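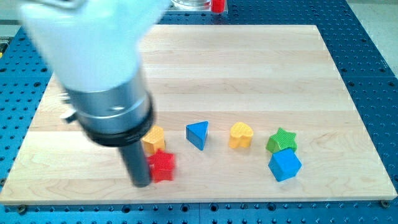

November, afternoon. Condov tabletop kit, block sorting, trial unit from Traltmont

Second session with the loaner. Vasanthi on the pendant, me on notes. Maple-colored board bolted to the blue hole table, shape-sorter blocks set out on it, rod tool fitted. Wallin fingers still in their box, want to see what the plain rod does before we pay for those.

Ran the stock "touch and nudge" routine first. Starts at the left with the yellow many-sided block and the red star, then works right. Left the speed at the kit default of 50, no idea 50 what, manual doesn't say. Ask Traltmont.

Notes as we went:

- Blue triangle and yellow heart, no trouble. Plenty of room on both sides, the planner just goes.
- Green star with the blue cube right up against it: planner stopped 2 times and asked for a new view. Vasanthi moved the cube over by hand, fine after that. Not great if the selling point is "cluttered bins".
- Stars get called "flower" in the log. Cosmetic but it will confuse the students.
- Crosshatch on the blocks seems to help the vision side. Tried a smooth block from the drawer after, and it took way longer to find. One try only so don't quote me.
- Arm moves quick between points. Asked for a slower travel setting, it's there but buried three menus down under Service, wich makes no sense.

Log total at the end, 188 moves. Export came out as one long line with no breaks, had to fix it in a text editor. Vasanthi has the cleaned copy.

Versus the Hitach demo: that one was slower to set up, but the software told you WHY it stopped. Condov just says "view needed". I'd take the messages over the speed for teaching. Vasanthi says the opposite, she likes that the mounting took her one coffee. Fair.

To ask Traltmont before the loan runs out:
speed units
can we rename the shape classes ourselves
does the price include the board or is that extra (quote is vague)
spare collar ring, lead time
is the Wallin adapter theirs or third party

Next: same layout with the fingers on, then push the blocks closer togther and see where it gives up. Leave the board bolted down please, it's lined up with the saved positions and I don't want to redo the calibration.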